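Can a machine do chores yet? Home or shop, I'll take either
General Discussion > Automation

benchgrinder
Joined: September
The plant manager at Coltlow (I run second shift there) came back from a trade show convinced that we'll have arms doing cleanup between the presses before long. I've got 19 trash cans on my floor and a lot of stuff that misses them. We already have a palletizer that does the same move 1000 times a shift and I have no complaints about it. Picking up after people is a different job. Has anyone seen a machine do it in a normal room, with normal junk?

Mousavi_Mitra
Define "do it." Putting a known part in a known place has been solved for decades. Trash has no part number.

tian_mx
I think picking up litter is a fair test and a better one than folding shirts, which everybody asks for. Some notes, with pictures of the kind of job I mean. Two arms, one lined wastebasket, a living area with plants and boxes in it.

1. Shape. A lid that lies flat on a hard floor gives a finger nothing to get under. Crumpled paper is easy to grab almost anywhere, but it springs open and can let go on the way.

2. Telling trash from not-trash. A wrapper on the floor is trash. A mug on the floor is somebody's mug. Both of them are on the floor, so "clear the floor" is the wrong instruction.

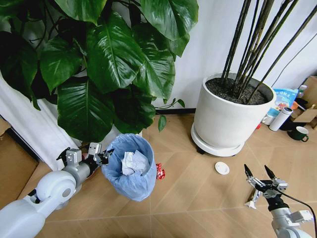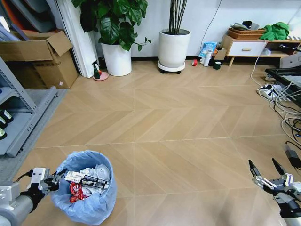
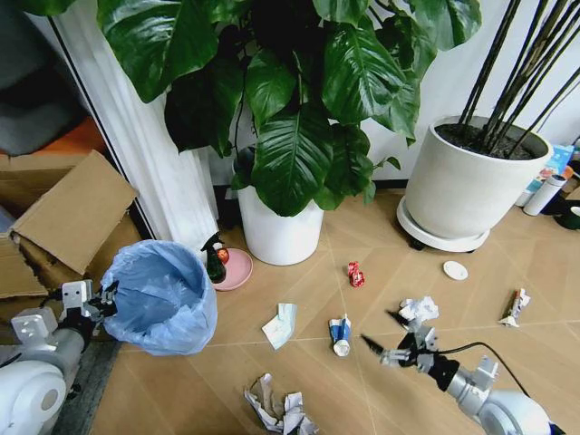 First one: green mug and thermos over by the planter, red wrapper next to the basket. Second: the basket with a long white box near the top. Third: paper, packets and tubes out on the floor.

3. The basket. It's light and the bag is only folded over the rim. Bump it and you have more trash on the floor than you started with.

4. Speed. I'd forgive slow at home. If it takes an hour while I'm at work, fine.

Mingxuan Tian

benchgrinder
Good post. Number 2 is my whole problem. Guys leave gauges on the floor next to the press. If it throws out one 300 dollar gauge I've lost the argument upstairs.

oldtoolcrib
I'd say no, not yet, and I'd stop there. A kid with a broom does that floor in two minutes. We tried a Natgate sweeper at my last place and it was fine until somebody left an air hose out. Look at the cables on the floor in his second picture. That's the same thing waiting to happen.

tian_mx
The sweeper has to drive over everything. An arm can reach past a cable if it can see it. I agree about the kid with the broom on time. I don't agree that time is the only thing being bought.

oldtoolcrib
On my floor it is.

Mousavi_Mitra
You're both arguing about the easy end. Ask what happens when the basket is full. The one in picture two is filled with trash already. Somebody has to press it down or pull the bag, tie it and put a new one in. I have never seen a gripper open a new trash bag. I can barely do it myself – I have to lick my thumb.

benchgrinder
Ha. We buy those on a roll, 100 to the box, and same here.

tian_mx
Fair. I'd leave bag changing to a person for now and count the pickup by itself.

Mousavi_Mitra
Then it's half a chore. I would still take half a chore, at home. For a plant I'd want to see it run a month with the error log open.
Mitra Hosseinzadeh

oldtoolcrib
A month of errors. You'd need a second machine to read it.

benchgrinder
Okay, here's where I am. I'm going to tell him no for the press area and maybe for the break room, where there are no gauges. There's an outfit called Drelleo that does site trials. If anybody has dealt with them, send me a message. I mostly want to know who pays when it tosses something it shouldn't.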